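Jerkalness laundry desk: garment handling episodes, wrist view
README, last touched 14th August

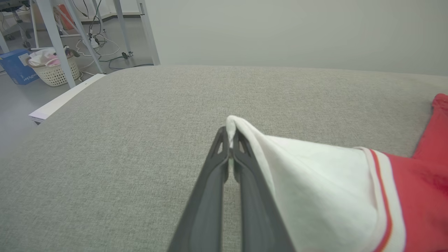 Wrist camera, fingertips closed on a fold of the white panel. Red garment, striped trim.

What's in here

1166 episodes of a two-finger gripper picking up, spreading and folding clothes on a gray upholstered cushion, recorded at the Hulwood site. Hulwood takes in washing for small hotels and sports clubs, and the folding used to be done entirely by people, who were fast and did not need a README.

Each episode has the wrist video, the gripper opening, the arm joint positions and a one-line note from whoever was on shift. Read the notes. Some are more use than the joint positions, and one is a recipe for lentils.

Layout

episodes/ one folder per episode, numbered in recording order
notes.csv shift notes, lightly cleaned up
splits/ train, plus two held-out lists of 200 and 200
grasp_tags.csv labels for 155 episodes, see below

The first held-out list has garments that also turn up in training. The second has garments that don't. Report both, please. We know which one you'd like to report.

Who did the work

Melquiades Galindo folded at Hulwood for years before this started and wrote the folding order the arm is meant to follow. His job title changed in January from "finisher" to "cell operator". He still finishes. The arm hands him what it has managed, he fixes the collar, and the line moves on. Maya Azar wrote the recording code and most of this file.

What changed on the floor, for anyone citing this as a success story: shirts and towels go through the cell, fitted sheets do not and won't. There is less standing in one spot and more walking over to see why the arm has stopped. Two finishers asked to go back to the manual table and did. Pay for operators went up one grade after a longer argument than the grade deserved.

Known problems

Mixed-color garments. Where a white panel is sewn to a darker body, the policy likes to treat the panel as a separate item and fold it by itself, very neatly.

Pale fabric on the pale cushion. Edge detection suffers. Otova lent us a darker cover, and it shed.

Grasp tags. Melquiades did these by hand, then the Meléndez order came in and he had real work to do. "Pinch" means fingertips on a fold; "scoop" means one finger under. "Hm" is also a tag -- leave it in.

Background. The room was not tidied between sessions, so expect cables, boxes and laundry baskets. Crop if it bothers you.

Changes

v3: dropped duplicate episodes, fixed the gripper sign
v2: broke the gripper sign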